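Setting Up a Robot Arm to Take Apart an Old Desktop PC (and What to Expect From It)

Posted Jul 27, 2020

Every few months another video goes around of a robot arm stripping a computer in time to music. Watch closely and you'll find a cut every few seconds. I've been running a small arm in a shared workshop since December, and I wanted to write down a procedure that works without the cuts. It is slower than doing the job by hand. If you're hoping to save labor, close this page and buy a good screwdriver.

If you still want to do it, these are the steps in the order I'd do them now, which isn't the order I did them the first time.

What you need

An arm with a two-finger gripper. A rigid bench you can bolt things to. A desktop tower you don't care about, preferably one with tool-free latches inside. A 3D printer, or a friend with one. Patience with software.

Skip the vision package for now. I paid for one called Nestum, and after 14 evenings of calibration it could find a RAM stick if the lights were right and I had already told it where the RAM stick was. Fixed positions do the same job and they don't need a license.

Step 1. Fix the case in place

Lay the tower on its side with the panel off and the open side up. Remove the power cord and leave the machine unplugged overnight. Then clamp it, or screw two stop blocks to the bench and push the case hard into the corner they make.

Don't trust the weight of the case to hold it. I did. The arm pulled on a card that hadn't fully let go of its slot and dragged the whole computer sideways, and every position I'd taught after that was wrong. The arm kept going, naturally. It has no opinion on whether the computer is where it was.

Slotted aluminum benches are good for this because you can put a stop almost anywhere. They're also shiny, which is one more thing for a camera to complain about if you ignored me about the vision package.

Step 2. Print a parts tray

This is the piece people leave out, and it matters more than the arm. A gripper that sets a part down on a flat surface can't count on finding it again in the same pose. A tray with a shaped slot for each part means you teach one drop position and one pick position and they stay good.

Measure the parts with calipers and leave clearance. My first tray, from a shared file called Bailly, had slots so tight that the RAM went in and would not come out. Niilo Kappa's rule from an old forum post is generous clearance at the top, snug at the bottom, and I've settled on the same thing. Put a chamfer on every edge a part has to slide past.

Stand tall things up where you can. A hard drive in its caddy is much easier to grab from above when it's upright, and so is an expansion card. The CPU should lie flat in a shallow pocket with room at the sides for the fingertips. RAM can lie in a long slot. Screw or clamp the tray next to the case, close enough that the arm doesn't have to stretch.
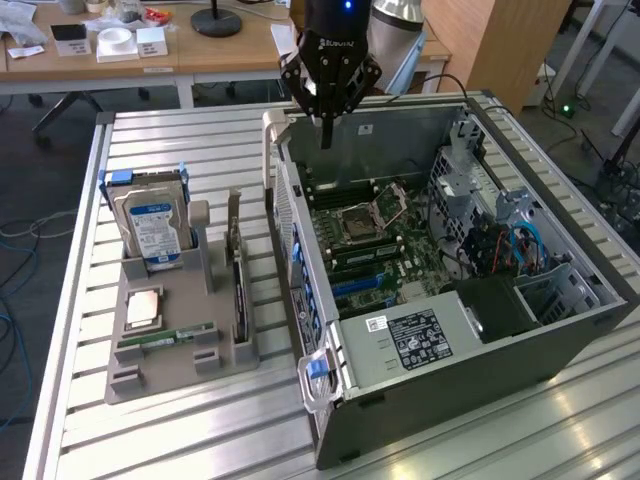

Step 3. Decide what the robot is allowed to touch

Be stingy here. My list has the hard drive, one expansion card, one stick of RAM and the CPU. Cables stay with me. I've seen people claim good results with SATA plugs, and maybe they have them, but a cable is in a different place every time you look away, and a fixed program can't cope with that.

Latches are a gray area. RAM clips and the CPU socket lever can be done with a thin fingertip and a lot of teaching. I'd open them by hand at first and let the arm do only the lifting and placing. You can add latches later if you're still enjoying yourself.

Step 4. Teach the positions

For each part, teach four points: high above the part, just above it, gripping it, and high again. Do the same four at the tray. Move straight up and down between the low points and the high ones, and only travel sideways at the high ones. The cage around the drives is usually taller than you think, so check the travel height against that and the edge of the case.

Set the grip force to the lowest value and raise it until the part stops slipping. Keep speed at 5 percent of maximum for the whole teaching session. Elaheh Amini, who shares the bench with me, thinks this is timid. She has also replaced more fingertips than I have.

Check the gripper's cable as well. Turn the wrist through every angle the program uses and look at where the cable ends up. Mine caught the edge of the case on a rotation I hadn't bothered to test.

Step 5. Run it one part at a time

Start with the expansion card. Keep a hand on the stop button, run the program, reset, and run it again. Only when that part goes in and out of the tray several times in a row should you add the next. Leave the CPU for last, and use a dead one. Socket pins bend at the slightest touch, and you won't be straightening them.

Log each run, including the bad ones. I logged 423 single-part moves on this setup before I chained any two together, and my opinion of those videos sank steadily the whole way. The control software I use, Onari, keeps its own log, but it writes "completed" whenever the arm reaches the last point, with or without a part in the fingers. Write down what you saw.

Step 6. Put it back together, or don't

Placing a part in the tray is easy. Pushing a RAM stick back into its slot is a different job. It needs to go in straight and it needs real force, and a small error gives you a bent stick or a flexed board. If your arm has force sensing, set a limit and have it stop and back off when the limit is reached. If it doesn't, put the parts back by hand.

I've had over 200 clean removals and nothing close to that for insertions. The card goes back in fairly well. The RAM I still finish with my thumb.

Tray files are available if you write to me, but measure your own parts before you print.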